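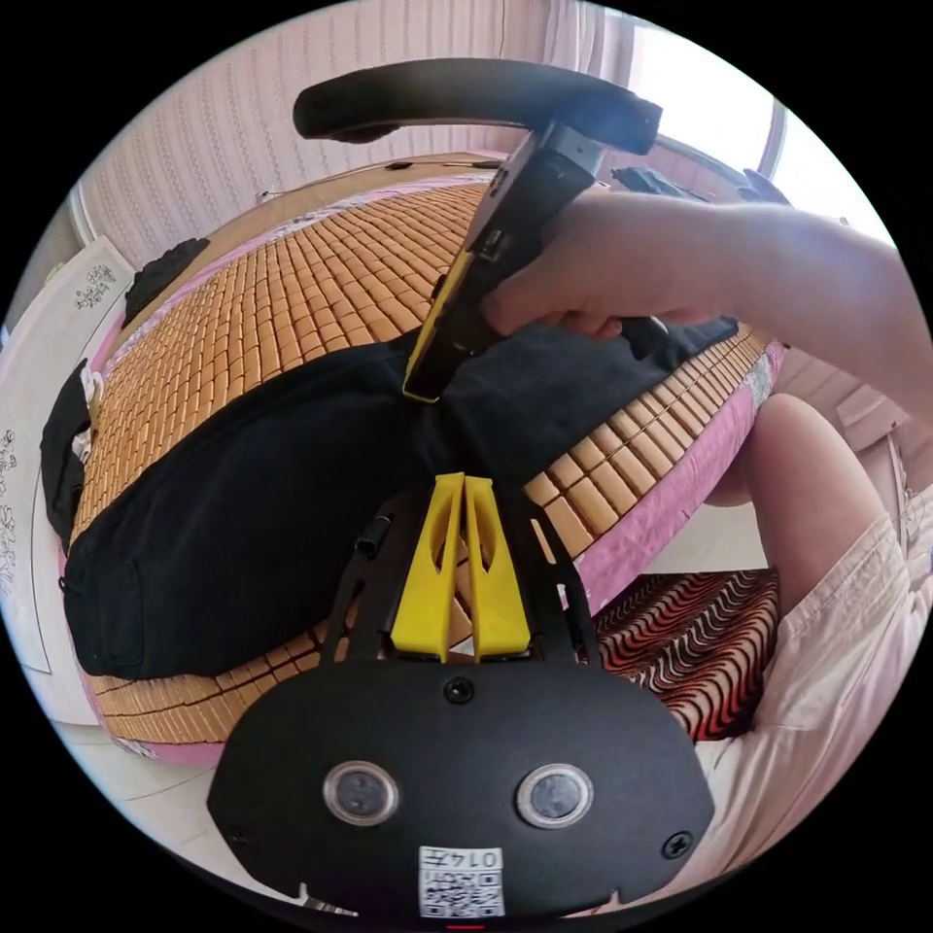 Spent the whole long weekend inside the pose tracker for our handheld gripper recordings and I have things to say, so, thread! Most of it is about feature matching on surfaces that hate you. That bamboo mat under the black clothes is hundreds of little tan rectangles, every one of them a lovely sharp corner, and every corner looks the same as the one next door.

The front end loves it. It fills its whole feature budget in no time and reports a beautiful match count. Then the map slides sideways by exactly one tile and carries on as if all is well 🙃

If you've only run visual-inertial tracking in labs with posters on the walls, you may not have met this. The reprojection error stays low the whole way through. A one-tile slip is a *consistent* wrong answer, so your residual plots are no help at all.

What gave it away was gripper height and heading looking fine while x jumped between two frames with no matching bump in the accelerometer. I'd been staring at the wrong plot for two days. Pao-chu Mok looked over my shoulder, said "that's one tile" and went back to her noodles.

Fix number one was boring. We capped features per grid cell, then added a distinctiveness check, where a corner only gets in if its best match in a small neighbourhood of its *own* image is clearly worse than itself. Repeated tiles mostly fail that. Wallpaper fails it a fair bit too, sadly. Furniture edges, door decorations and crumpled bedding tend to pass.

Budget was 300 features a frame. With the new check we get 160 on a typical bedroom recording and the tracks are far better for it. I had to talk myself out of lowering the threshold just to see the big number again.

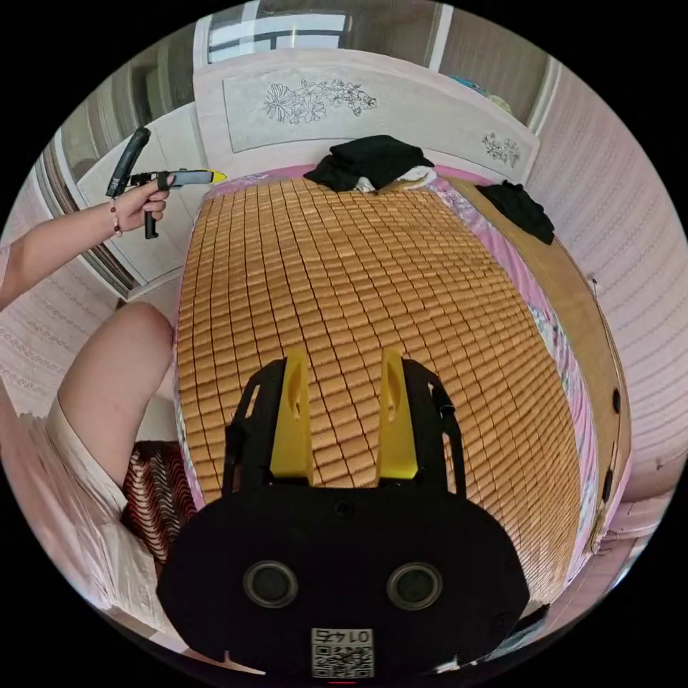
Fix number two was the gripper itself. It takes up a huge chunk of the bottom of every image and it moves with the camera, so any feature on it votes very firmly for "we are not moving". We had a mask for that, a good one, drawn by Shu-fen Chow back in September. It was drawn on the rectified image. I was applying it to the raw fisheye. For months!

So the fingers were half in and half out of the mask depending on how far open they were. Slow moves got dragged toward zero, fast moves were okay, and I'd been blaming the IMU bias the whole time. Sorry, IMU.

Now the mask lives in raw pixel space, one polygon for the body and one that's swept over the full finger travel. The loader refuses to start if the mask resolution and the calibration resolution don't agree. Should've been there from day one.

Then there's the second gripper. Two devices over the same bed, each one wandering through the other's view, hand and forearm included. A static mask can't help you there. We dropped the idea of segmenting it per frame (slow, flickery) and let the robust kernel deal with it, plus a rule that any cluster of features agreeing on its own separate motion gets parked until it behaves.

And black clothes. Oh, black clothes. Auto exposure sees a bright window, pulls everything down, and a dark garment becomes a hole in the image. Fine for tracking, you just get nothing there. Terrible for the policy side, where the fold edge is the thing you want the network to see.

I tried local contrast stretching before the encoder. Helps a bit, adds noise in the shadows, and the jury's out. If anyone has done this properly on cloth I'd love to hear it.
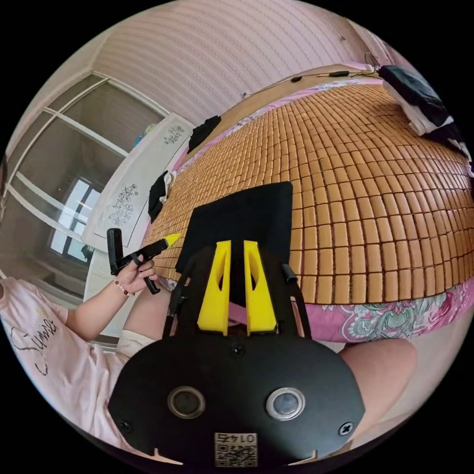
*Dark garments on the mat, a black-and-white pile in the far corner, and a whole lot of identical tiles.*

Okay, numbers. The replay set is 1304 episodes. Before the changes I'd stopped counting slips. With both fixes in, seven episodes still get flagged, and I've watched all seven. Four are the one-tile slip again, when the camera gets so close to the mat there's nothing else in view. The other three are me, bad timestamps in the importer.

For the close-up ones I want to lean on the inertial side harder when the view is all repeats. Basically a "how boring is this image" score that inflates the visual covariance. There's a rough branch in Titau that does it and I don't trust it yet.

Tooling bit for the people who asked last time: replays run through Ramberg, plots come out of a notebook, and the flagging script is 90 lines of Python with my worst variable names. I'll clean it up before I post it, promise.

Oh and check which image your mask was drawn on. Go look now, it takes a minute – overlay it on a raw frame and squint at the fingers.

Next up is syncing the two devices' maps into one. Shu-fen wants to do it from shared landmarks, I want to do it from the start pose, and we've booked the big whiteboard.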